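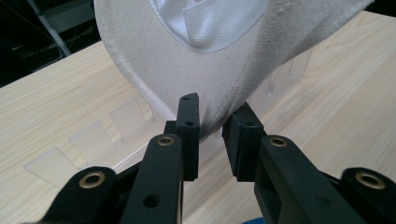
Week 2: Looking after a manual wheelchair

Hi all! These are my notes from the second session, typed up the way I said them (more or less), so forgive the rambling. If you missed the first week, ask Endang Wijaya for the Rimley handout, as I'm going to lean on it for the part names.

Tires first

Most of the "it pulls to the left" complaints I get are soft tires, and I love those because the fix takes 2 minutes. Read the pressure off the sidewall, pump both sides to match, then push the chair down a flat hallway and let go. Still drifting? Now look at the casters.

Casters

Hair! So much hair. It winds around the axle and packs in tight against the bearing. Take the wheel off, pick the hair out with a seam ripper or small hook, and spin the wheel by hand before you put it back. A gritty feel means new bearings, and please change both sides together.

Brakes

Set the brake and try to push the chair. If the wheel creeps, check the tire pressure again before you touch the clamp (I've watched people move a clamp 10 times when all they needed was a pump). Loosen, slide, tighten, test with the client sitting in it.

Paperwork

Write down what you found, even when it's nothing. Our sheet has room for 30 entries per chair, and the next tech will be very glad you filled in yours.

For next time: read the Maline chapter on folding frames, and bring your own hex keys, because the shop set is missing the 5 mm again.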